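Counting the night feeds
2024-01-09

Most parents of a newborn can say they are tired. Fewer can say how the tiredness is distributed, and the distribution is what a household can change.

Aníbal Torres and his partner kept a sleep log for the first 20 weeks of their daughter's life in Rurneck. Each entry recorded the time of waking, who got up, the time the baby settled and the time the adult was back asleep. The last column was the awkward one. It was filled in at breakfast from memory, and Torres treats it as an estimate.

The log runs to 387 entries. On paper the couple had divided the nights evenly, alternating wake-ups. In the record, the wake-ups were close to even and the lost sleep was not. A feed before midnight cost the parent on duty little. A feed between two and four cost far more, and under strict alternation the same person kept drawing it, as the baby woke at fairly regular times.

They moved to fixed shifts in March. One parent covered everything up to two in the morning, the other everything after, and they swapped weekly. The total number of wake-ups did not change. What each parent gained was one protected block of sleep, usually five hours — long enough to make the next day manageable.

Shifts have requirements. The off-duty parent needs a separate room, or at least earplugs and the far side of the bed. Where the baby is breastfed, one bottle of expressed milk usually has to be ready for the other parent's shift, and pumping takes time that belongs in the log as well.

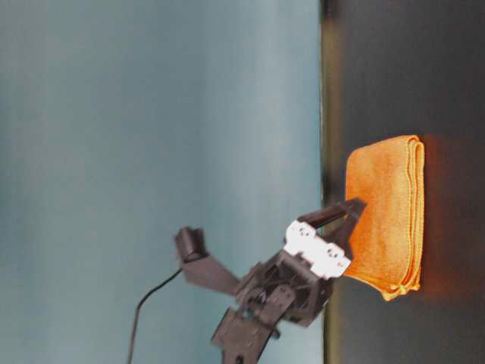
The handover is the weak point. Torres recommends a written note with three items: last feed, last nappy, anything unusual. Spoken handovers at two in the morning were forgotten or disputed, and on several occasions led to a second feed the baby did not need.

A log can also be kept too long. Theirs stopped when the longest stretch passed six hours, and the notebook went into a drawer.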